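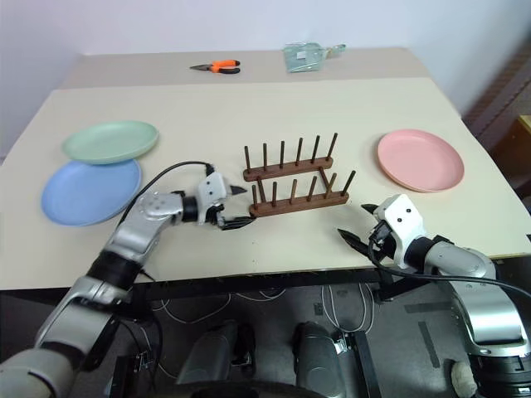 Setting up a peg rack for plastic plates

A wooden rack with two rows of upright pegs will hold light plates well if you load it in the right order. Clear a space on the table first and stand the rack in the middle, with room on both sides for the plates.

1. Check the pegs. A few may lean a little. Push them straight by hand – don't use pliers, they bruise the wood.

2. Lay the plates out flat. If two are overlapping, as the green and the blue are on my table, slide them apart so each one can be picked up by its rim.

3. Start with the blue plate. Take it by the edge, turn it upright and lower it between two pegs in the back row and the matching two in front.

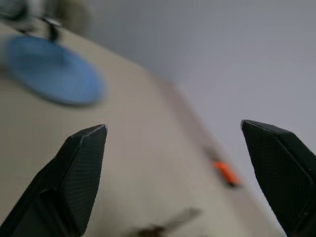 Let go only when the rim touches the bottom of the rack. Plastic is light and will tip if it's resting on a peg.

4. Add the green plate, then the pink one. Skip a slot between plates if you're drying them.

Leave wet plates for 30 minutes, then wipe the rims. I oil my rack every May with Wurnia wood oil, 2 thin coats.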